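Chapter 4
Shelves, Tiers and the Space in Between

The year I moved into my first apartment, 1986, I owned one saucepan, a borrowed kettle and more plastic tubs than any person needs. They lived in a heap in the bottom cabinet. Every time I wanted one I got down on my knees and dug, and the lid I pulled out never fit the tub I had in my other hand. I put up with this for years! My friend Paula Tănase finally came over one December, looked in the cabinet, and asked me why I was storing things in a pile when there was all that air above them.

I've been thinking about that air ever since. In the last chapter we measured cabinets and countertops by their floor space, the way most people do (length times width, done). Now I'd like you to start looking up. A small two-tier rack, the kind made of thin white metal rods, takes up one patch of counter and gives you two places to put things. Stand a food container with a bright green lid on the upper shelf and you still have the whole lower shelf to fill.

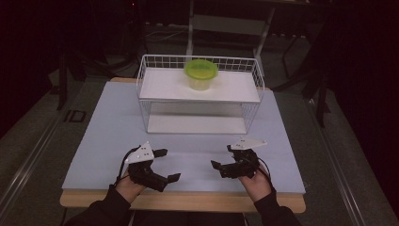
So which things go up and which go down? My own rule is pretty loose. Whatever I reach for every day goes on top, where I can grab it without bending or tipping anything over. Heavy stuff goes at the bottom - a full jar of beans on a high shelf makes me nervous, and it should make you a little nervous too. In between I try to leave room for my hand. People forget the hand. They measure the tub, they measure the gap, the two numbers match, and then they can't get the tub back out without scraping their knuckles.

You'll also want to look at the sides. Solid walls hide what's behind them and make a corner feel darker than it is. Wire grid at the back and side lets you see through, and it keeps a small tub from being pushed off the back of the lower shelf. The trade-off is that very small things, like loose tea bags or a packet of yeast, can poke through the squares. A flat shelf board helps with that, at least underneath.

Before you read on, pick one shelf at home and empty it completely. Wipe it down. Leave it bare for the evening and see what you miss. I did this with my Orerholm rack when I was writing the chapter and only 5 things went back on it.

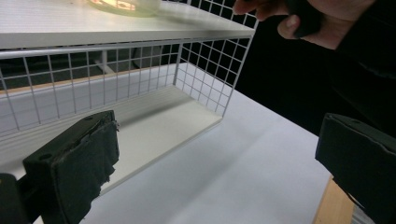
4.1 Measuring the Gap Between Tiers

Get a tape measure and the tallest container you use every week, lid on.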